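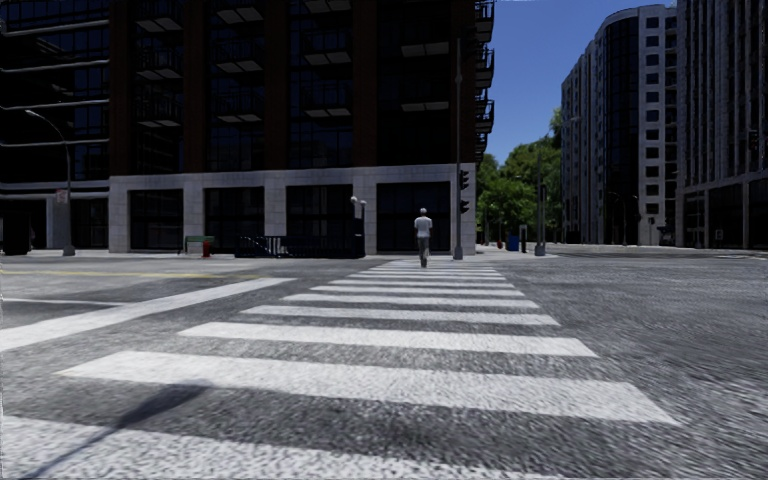 One pedestrian on the crosswalk.

How to keep the scorebook at a youth basketball game
Posted in: Parents, Game Day | 1,558 views

Quick one before the season gets going. We need more people who can do the book. Aslak and Hjørdis have been doing every home game and they'd like to watch their own kids for once. You don't need to have played. You need a pencil and you need to not chat.

What to bring
Two pencils, sharpened. Eraser. Not a pen – you will make a mistake in the first quarter, everyone does. The book itself lives in the gray bag with the pump and the pinnies. Bring it back to the gray bag please.

Before the game
Get there while they're still warming up. Sit at the table, middle seat if there is one, next to whoever has the clock.

Write both teams at the top. Home on the left page, visitors on the right.
Get the roster from each coach. Last name, first initial, jersey number. Put them in number order, low to high, it makes finding people so much faster.
Check the numbers against the actual shirts. We had a Mirton game where the list said 9 and the kid was wearing 35 and it took the whole of halftime to sort out.
Ask for the starting five. Small x next to each one.
Ask the ref how many timeouts and how many personal fouls. Changes with the age group and the league, so ask every time even if you think you know.

Marking baskets
Each player has a row, split into quarters. Find the row, find the quarter.

Regular basket: write a 2.
Three pointer: write a 3. Watch the ref's arms. Both arms straight up means it counted as three.
Free throw: draw a small open circle for each shot awarded. Made it, fill the circle in. Missed, leave it empty.

Then go strait to the running score at the bottom and slash off the new total. So if we had 12 and hit a regular basket, slash the 14. Do this every single time, right after the player's row, same order. Row, then running score. If you get into the habit the two will match at the end and you can go home.

Marking fouls
The ref comes toward the table and shows the number with their fingers. Say it back out loud. "Blue, nine." Then:

Cross off the next P in that player's row (P1, P2 and so on).
Cross off the next team foul box for that quarter or half.
If the player is one away from fouling out, tell the ref at the next whistle. Same if the team is about to go into the bonus.

Technicals get a T in the row. Write the time next to it.

Timeouts
Put the clock time in the box. Full or 30 second, note which. Tell the ref when a team has used its last one. Konrad will ask you how many he's got left about six times a game, just hold up fingers.

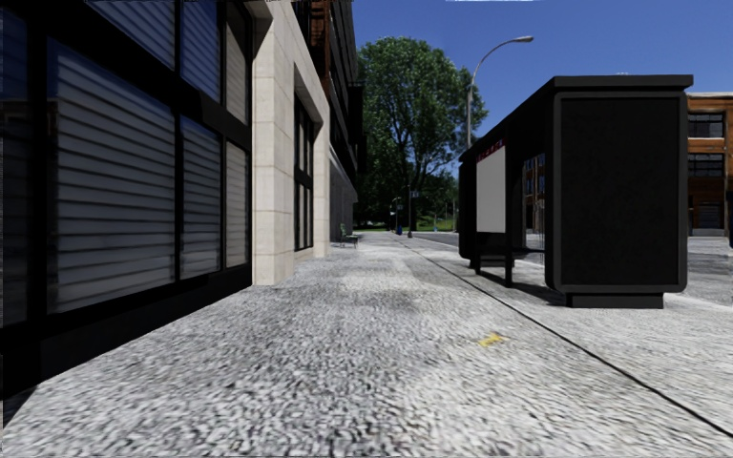 Sidewalk with the bus shelter on the right.

Possession arrow
Sometimes the clock person does it, sometimes you. Settle it before tip. After the jump ball the arrow points to the team that did NOT get it. Flip it once the throw-in is done, not before. At halftime the teams switch baskets so turn the arrow around to match.

End of each quarter
Add up the quarter for both teams, write it in the box. Compare with the scoreboard. If they don't agree tell the ref right then – fixing it a quarter later is miserable. The home book is the official one, so if you're home and your book is clean, your book wins. If it's a mess, well.

What to do if you lose track
Happens. Don't guess. Put a dot where you're unsure, keep going with the live play, and ask the visiting scorer at the next dead ball. The Villanueva scorer is very good and very patient. If it's about who got the foul, only the ref can say.

After the final buzzer
Draw a line after the last number in the running score and circle the final.
Get the ref to sign.
Take a phone picture of both pages and send it to Torbjørn. Both pages! Half the time we get one.

Cheering
Keep it down at the table. You're sort of an official for the hour. Clapping at halftime is fine I guess.

Want to practise first? Sit behind the table at a Flelcombe home game with a blank sheet and score along. There's spare sheets in teh back of the book. Compare with the real one after. Message Ragnvald to get on the rota, tell him which age group you'd rather do.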